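Fold it on the bed

I have 19 minutes before I need to leave so this will be quick. Folding laundry belongs on the bed. Not the table, not the couch, not standing in the hall with a shirt under your chin.

My aunt Hatsue Oshima folds on an ironing board and her stacks are perfect. Fine. My stacks fall over. But a bed is big and flat and it forgives you. Bedspread stays on, clothes go on top, smooth with both hands, fold. Done. 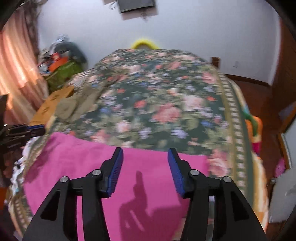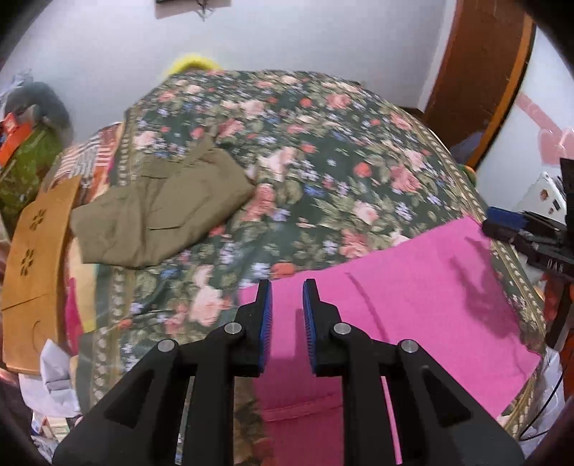 Pink cloth on the green floral spread, both times. The olive-brown piece is in both.

And get a bedspread with some color in it. Roses, leaves, the whole garden. Ye-ji Na tells me a busy print makes it hard to see what your doing – I say try losing a bright pink anything on dark green. White on white, now that's where socks go to die.

The other argument is bedtime. You can't sleep under a pile, so the pile gets put away. Mostly. I have moved the pile to the chair, I admit it, more than once in December alone. Still beats the basket, where clean clothes sit untill they are creased for good.

Ok, shoes, keys, going.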